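Laboratory diary, entry for 12 June 2018

Comparison of the Makris and Pidov fingertips continued on the two-arm station. The schedule calls for 122 trials with each pair before the July review. The task remains the folding of light blue paper, with both arms working on a single sheet. Air pressure plays no part; both pairs are driven by the Skoltiva controller at the same force setting, and the wrist cameras were checked before the first trial.
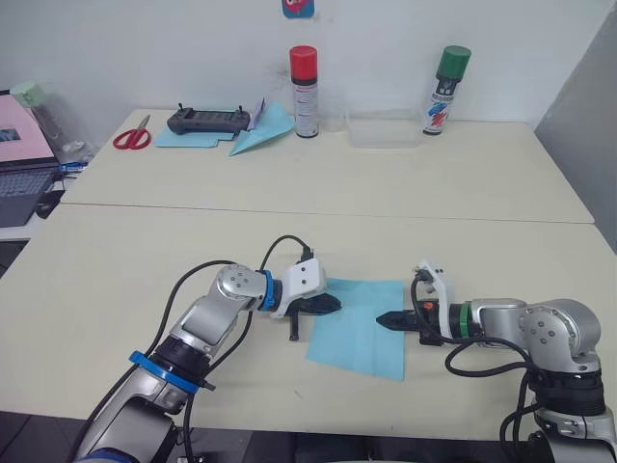

Why is paper used for this comparison when the grippers are intended for cloth?
Paper keeps a record of every fold and every slip, so the two fingertip pairs can be judged from the sheet itself as well as from the logs.

Of the first 63 trials with the Makris pair, six were stopped by the operator. Four of these stops concerned the approach to a corner, where the fingertip met the table early. Cyril Sedgwick has requested that the approach height be raised and that the stopped trials be repeated under the new value. The request was approved and entered in the Plutenine log.

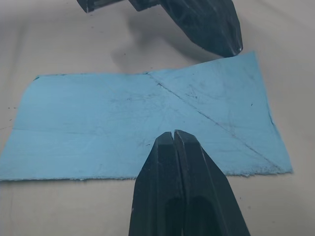 The delay between the two arms was reviewed in the afternoon. The controller reported 300 milliseconds between the closing of one gripper and the other, a value too long for a shared grasp. The setting will be corrected before the Pidov pair is fitted. Camera exposure is to stay fixed for both sets. Spare fingertips remain on order.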